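Student Projects / Environmental Studies
4 min read

Lunch waste at Clesunside – what we found
Puspita Sumampouw and Intan Harahap

Our question: how much food gets thrown out at lunch, and does it change if people pick their own portion size? We picked this because Intan works the dish window two shifts a week and was tired of scraping full plates.

Method. Three weeks of weighing, 21 lunches in total (weekends included, the dining hall stays open). Week one, normal portions. Week two, small or regular, you ask at the counter. Week three, same as week two but with a sign. All scraps went in one bin, bin weight subtracted. Liquids not counted. We borrowed the scale from the Medeiros lab and checked it every morning with a known weight. Forgot once, second day of week two, so that day is marked in the table.

Results. Week one came to 175 pounds. Week two was lower but not by as much as we hoped – hardly anyone knew they could ask. Week three dropped to 100. Pasta days were the worst in every week. Soup days looked great but thats mostly because we didn't count liquids, see above.

Survey. Short paper form, handed out by the exit. Most common reason for leaving food was "too much," then "didn't like it," then "had to get to class." The last one we didnt expect. Lunch is short for anyone with a lab across campus.

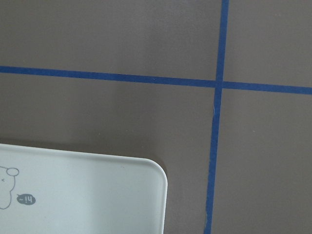 Problems. The menu wasn't the same each week so the comparison is rough. Some people scraped plates into the regular trash before they got to us. Also no idea if the sign did it or if people just got used to asking. Would need a longer run to tell, and a second dining hall.

Next steps. Repeat in May with matched menus. Ask the kitchen to keep the small portion either way, they seem ok with it. Raw numbers are in the appendix, survey form after that.

© Clesunside Student Projects | Contact | Back to top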